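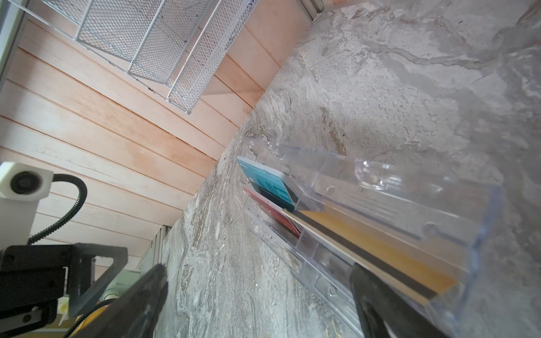

Home Menu Checklists Shop Notes Contact
3 min read

Bench Inspection Checklist: Desk Tidying Chore, Two Arms
Branberg workshop, Clindovcombe – November 14, 2021

I love this job. Sorting cards into a wallet sounds like nothing, and then you watch a machine try it and start to respect your own thumbs! Comments are mine, under each item.

1. Rails and base plates tight
OK. Both base plates checked by hand against the front rail. Navov asks for a recheck every 900 cycles and the log reads 2494, so the next one is close.

2. Cables clear of moving joints
OK with comment. The ribbed conduit needs its slack checked at full reach, both sides.

3. Pencils inside the reach zone
Comment. The red holder is packed full and the pencils fan out wide. Tips are a poke hazard for people leaning in, and a long one can snag a finger pad.

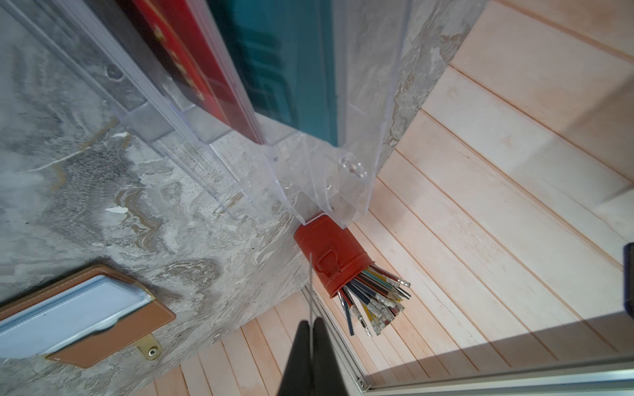 4. Finger pads and pinch points
OK. Keep your own hands out while the arms are powered – even to rescue a card. The leather wallet is the hard part of the chore. It has a strap with a snap, and plastic sleeves inside that like to cling together.
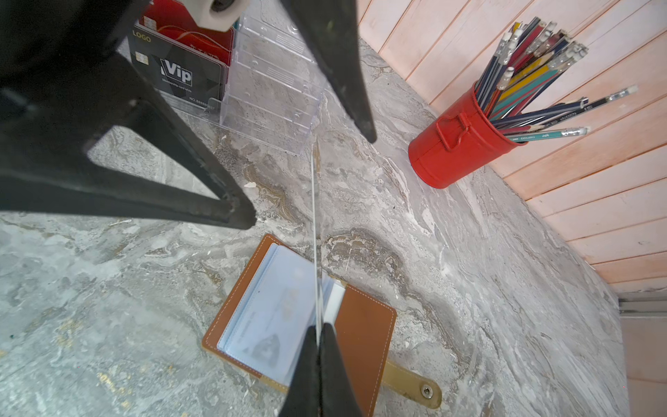
I'd call sleeves the real test for household work. A person does one in around 4 seconds without looking. Ďurica's grip settings are gentler than what we ran in June, and I'm keen to see them on a full shift.

5. Both arms in the shared middle area
Watch item. Stay at low speed whenever the grippers face each other over the same piece.

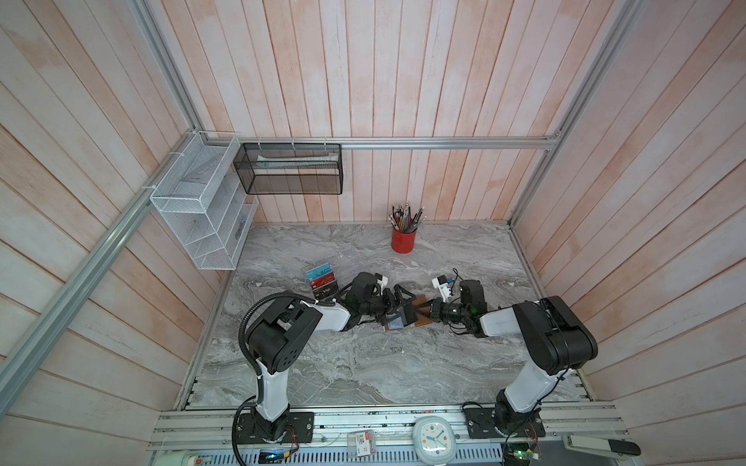 Stop button tested 2 times, good both times. Can machines do this chore yet? Parts of it, with somebody standing by, and I'd happily stand by all day.

6. Front rail cleared of small items
Not done. Move the clock before the next run.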